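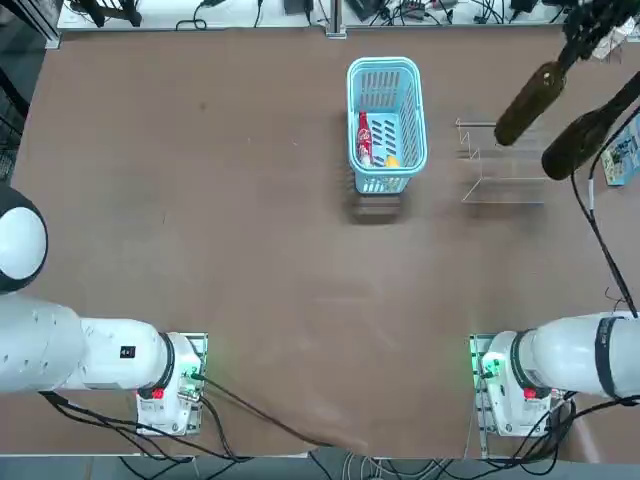
How many good demonstrations do I need before a task is worth training on?
Sixteen clean ones to start with, all from the same operator if you can. Check those, then go on towards 1000 for a task with two arms.

4.2 Recording a task by remote control

Read 4.1 first (power up, homing). If the arms were homed by someone else on an earlier shift, home them again.

1. Wake the Plullau console, pick your task from the list. Not there? Add it under Tasks > New. Short name, no spaces.
2. Check the light on each arm base. Green = ready. Anything else, stop and go back to 4.1.
3. Put the items out at their start positions. Vary them a little between takes, a hand's width is plenty.
4. Take hold of both leader handles. Match them to the arms before you press Link, or the arms will jump to catch up.
5. Press Link. Wait for the double beep.
6. Left pedal, recording starts. Do the task at a steady pace. No pausing to think, the robot learns the pause too.
7. Left pedal again to finish. Keep = right pedal. Bin it = hold right pedal for 3 seconds.
8. Reset the items, go again.

CAUTION: Hands off the table while linked. Anyone reaching in to reset items must say so, and the operator unlinks first. Red button on the base stops that arm only. Hit both.

CAUTION: Keep cables out of the arms' reach before step 5. A snagged cable spoils the take and can pull a connector out.

Note: fumbled a grasp and recovered? Keep it, tag it "recovery". Dropped the item off the table? Bin it.

Note: clear plastic parts are hard to judge on the console screen. Come in slower and from above, open the fingers wider then you think you need.

4.3 Guiding an arm by hand

Only for teaching fixed points (start, park, hand-over). Not for full takes.

1. Unlink. Set the arm to Free in the Sirklow panel.
2. Support the wrist with one hand befor you let go of the other, it sags a bit.
3. Move to the point, press Save, name it.
4. Back to Hold. Let go slowly.

If a point saves but the arm won't return to it, delete and redo. Still no luck, ask Stavros Fragkou.

Section last changed 2025-06-27. Pedal order swapped, the May printout is wrong.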